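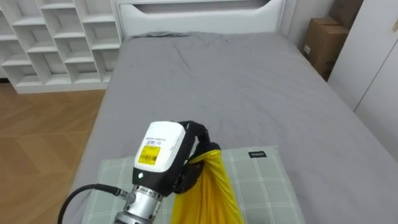 침대 위에 쌓인 옷은 어디서부터 손대야 할까?

맨 위에 있는 것부터 집으면 된다. 한 벌을 들어서 옷걸이에 걸고, 옷장에 넣고, 돌아와서 다음 한 벌을 집는다. 색깔별로 나눌지 계절별로 나눌지는 옷이 다 걸린 다음에 고민해도 늦지 않다.

2022년 3월 · 글 테아노 스파노스(Theano Spanos)

우리 집 침대는 오랫동안 침대 겸 옷장이었다. 정확히는 옷장이 멀쩡히 있는데도 침대가 옷장 일을 대신했다. 밤이 되면 옷더미를 의자로 옮기고, 아침이 되면 의자에서 침대로 옮겼다. 운동으로 치면 꽤 성실한 편이었다. 지난 11월에 그 의자가 기울어지는 것을 보고서야 순서를 정했고, 그 뒤로 한 번에 20분이면 끝난다. 음악을 틀면 30분이 걸리는데 내가 후렴마다 멈추기 때문이다.

준비물

옷걸이, 침대, 그리고 약간의 체념. 옷걸이는 Zumar에서 산 나무 옷걸이를 쓴다. 어깨 부분이 둥글어서 얇은 옷도 뿔이 덜 난다. 세탁소에서 딸려 온 철사 옷걸이도 안 될 건 없지만, 다음 날 셔츠 어깨에 생긴 혹을 남들에게 설명할 자신이 있어야 한다.

1. 침대를 작업대로 만든다

이불은 걷어서 다른 곳에 둔다. 시트만 남기고 손바닥으로 한 번 쓸어 편다. 호텔처럼 팽팽할 필요는 없다. 옷을 펼쳤을 때 그 밑에 양말이나 리모컨이 깔려 있지만 않으면 된다.

베개도 치우면 좋은데, 나는 귀찮아서 한쪽에 밀어 두는 쪽이다. 연두색 체크 베개 하나쯤은 시트 위에 있어도 일에 지장이 없다. 다만 그 위에 옷을 얹기 시작하면 또 하나의 더미가 태어나니 조심할 것. 내 경험으로 옷더미는 높은 곳을 좋아한다.

옷장 문은 미리 열어 둔다. 양손에 옷걸이를 들고 팔꿈치로 문을 여는 기술은 나도 아직 익히지 못했다.

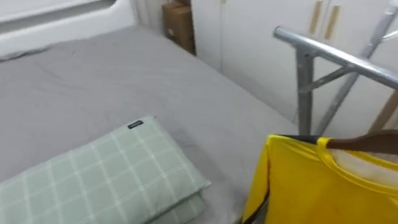 2. 옷을 들어 털어 준다

한 벌씩 어깨선을 잡고 위로 든다. 가운데를 움켜쥐면 옷이 밧줄처럼 꼬여서 앞뒤를 찾는 데만 한참이 걸린다. 이미 꼬였으면 침대에 내려놓고 밑단부터 풀어 준다. 공중에서 해결하려고 하면 대개 소매가 얼굴을 때린다.

어깨를 잡았으면 아래로 두 번 턴다. 매끈한 천은 이것만으로도 잔주름이 꽤 펴진다. 면은 안 펴진다. 면은 원래 그런 애다.

뒤집힌 옷은 이 단계에서 바로잡는다. 그대로 걸어 두면 급하게 나가는 아침에 꼭 그 옷을 고르게 된다.

3. 옷걸이를 넣는다

목이 넓은 옷은 위에서 넣는다. 옷걸이를 비스듬히 기울여 한쪽 어깨를 먼저 밀어 넣고, 반대쪽 어깨를 마저 끼운 뒤 고리를 목 가운데로 세운다. 쉽다.

목이 좁은 옷은 밑단으로 넣는다. 옷을 침대에 펼쳐 놓고 옷걸이를 안쪽으로 밀어 올려 고리만 목 밖으로 빼면 된다. 위에서 억지로 쑤셔 넣으면 들어가기는 들어간다. 목이 늘어나서 다음부터는 정말 쉽게 들어간다. 나는 그렇게 Lutel 티셔츠 2장을 잠옷으로 강등시켰다.

단추나 지퍼가 있으면 맨 위 하나만 잠근다. 다 잠그면 보기는 좋지만 입을 때 다 풀어야 한다.

4. 어깨선을 맞춘다

옷걸이 끝과 어깨 솔기를 맞춘다. 한쪽으로 쏠린 옷은 옷장 안에서 조금씩 더 미끄러지다가 어느 밤에 바닥으로 떨어진다. 고리를 잡고 들어 보면 쏠렸는지 금방 알 수 있다. 노란 바탕에 검은 단을 댄 옷처럼 색이 갈리는 옷은 특히 확인하기 쉽다. 검은 선이 기울어 있으면

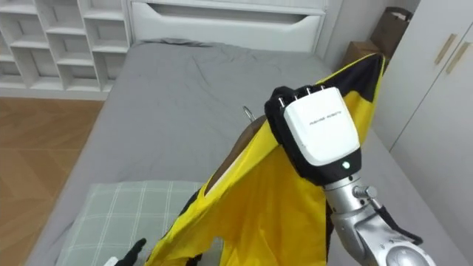

옷도 기울어 있는 것이다. 다시 침대에 눕히고 짧은 쪽 어깨를 살짝 당겨 주면 된다. 세게 당기면 이번에는 반대쪽이 짧아진다. 이 시소를 5분쯤 타다가 그냥 건 적도 있는데, 입을 때는 아무 차이가 없었다.

5. 건다

고리는 모두 같은 방향으로 건다. 방향이 섞이면 한 벌을 꺼낼 때 옆의 옷들이 단체로 따라 나온다. 옷 사이에는 손가락 하나 들어갈 틈을 둔다. 그럴 틈이 없다면 정리 방법보다는 옷의 양을 의심해 볼 때다.

니트는 걸지 않는다. 접어서 서랍에 넣는다. 나는 Tefera 카디건을 한 계절 걸어 두었다가 원피스를 얻었다.

남은 옷 처리

끝까지 침대에 남는 옷이 꼭 있다. 한 번 입었지만 빨기는 애매한 옷이다. 나는 문 뒤 고리에 건다. 고리가 차면 애매한 옷은 전부 세탁기로 간다. 의자는 후보에 넣지 말 것. 우리 집 의자는 지금 베란다에서 화분을 받치고 있다.

최종 수정: 목이 좁은 옷 부분을 보충함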